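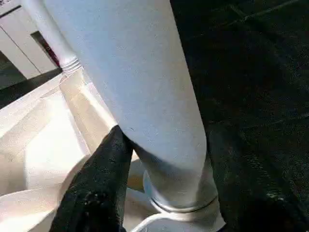 Two arms on one chair leg: how do I stop them fighting each other?

Asked by Laurinda Antunes, December
Tags: dual arm, grippers, shared workshop, compliance

Hi all! First post after months of reading. I've been building a two-armed setup in our shared workshop (we call the place Pledurura, long story) and I'm having more fun with it than anything I've made in years. The goal for this stage is simple to say: reach down to a white chair leg with both grippers, hold it, and turn the chair without dropping it or dragging it all over the mat.

One arm by itself is pretty good. The left finger finds the leg just above the ring near the base and the wrist camera gives me a nice close view of the contact. Trouble starts when the right arm joins in. As soon as both are closed I get a slow shove back and forth, the leg walks sideways, and after 8 seconds or so of this one of them faults out on current. Then I get to start over.
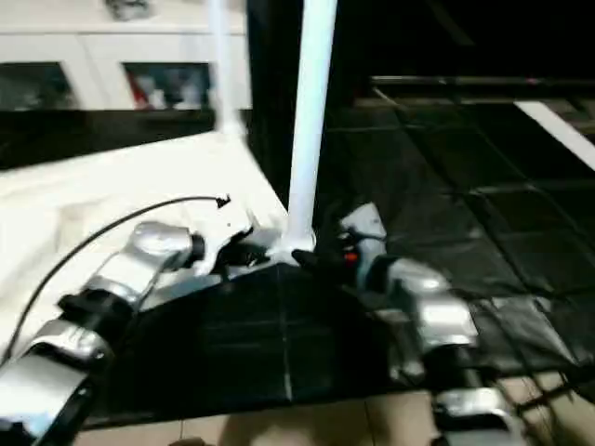 Both grippers coming in at the foot of the leg.

Things I've tried so far:
- slowing everything down to 35 percent speed. It fights just the same, only slower
- redoing the calibration between the two arm bases, twice
- gripping higher up. The leg isn't the same thickness all the way along, so the fingers creep toward the thin part

Controller is a Tesent board, both arms in plain position mode, and the planner is my own Python on a laptop. I can post logs. I would really love to get this working before the open evening!

Answer 1 (accepted)
from Nassar

Great project! I went through exactly this with a table I was trying to tip up, so you have my sympathy.

Your problem is position mode on both sides. Once two arms hold the same rigid thing you've made a closed loop, and any calibration error between the bases turns straight into force. You could calibrate all winter and you'd still have a couple of millimeters left over, plenty to trip the current limit.

What worked for me was picking a leader. Leave the left arm in position mode and make the right one soft, with low stiffness along the line between the grippers and normal stiffness everywhere else. I ended up at 6 percent of the default gain on that one axis, which felt ridiculous when I typed it in, and then the whole thing went quiet. It was lovely.

Order matters too. Close the leader, wait until its finger current settles, then close the follower and read its pose after it has closed. Use that measured pose as the new zero. If you keep commanding the pose you planned, the follower will spend the rest of the move trying to get back there.
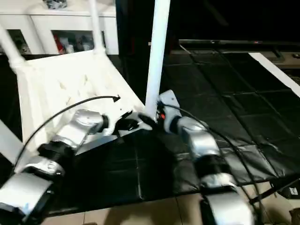 Keep the first moves tiny while you tune. I'd rotate 2 degrees, pause, look at the currents on both wrists, and go again. If the follower's current climbs with every step, your two paths have different centers of rotation, and you should plan the path for the chair first and work out both gripper poses from it.

For the creeping fingers, go back down near the base where you had it. Squeezing harder on a taper mostly makes it creep faster.

Answer 2
from Derar

Tape down your cables!! That loop by the left arm would make me nervous. I lost a connector that way.

Answer 3
from guest

can you just use one arm and a clamp

Comment from Laurinda Antunes on Answer 1

Soft follower plus re-zeroing after the close did it, the shoving is gone and I yelled loud enough that people came over from the wood lathe. Still get a small jump on the first step of each rotation. Is that my pose reading being taken too early? I'm reading it right when the gripper reports closed.

Comment from Nassar

Yes, probably. Give it half a second and average a few readings. Post the logs if it still jumps, I want to see this chair go around!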